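Unit 7: Comparing hand-held grippers
Module handout, revised January 23, 2025
Notes: Ingvild Lindholm. Lab supervision: Ayana Tamiru.

7.1 Purpose
Two finger designs are compared on the same hand-held tool. The Somby pads are flat and rigid. The Lerkora pads have a compliant core and deflect under load. Both fit the same linkage, so the camera and its mounting stay as they are between runs.

7.2 Procedure
Each pair works through 30 grasps per pad type. Set the object down at a new angle before every grasp. Approach with the pads open, close at a steady rate, lift, hold, and return. Log the result as held, slipped or missed. A slip during the hold counts as slipped even if the object does not fall.

Check the pad screws between sets. A loose pad rotates slightly on closing and the log will show it as slip.

7.3 Flat objects
Thin, smooth objects separate the two designs most clearly. A phone in a case offers little height for the pads to bear on, and its rounded corners turn the contact into a line — or a point, if the approach is skewed.

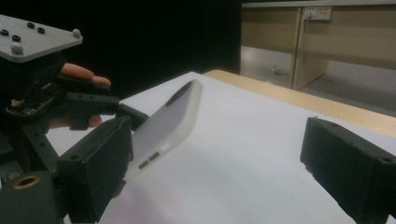
Align the pads with the long sides before closing. Closing across a diagonal tends to spin the object, and the resulting grasp should be logged separately with the code D.

Last October's group recorded 338 grasps on flat objects out of 1,359 in total. Their log is in the course folder. Use it to check your column headings before you start.

7.4 To hand in
The raw log, one plot of slip against approach angle, and a half-page on which pad you would fit for flat objects.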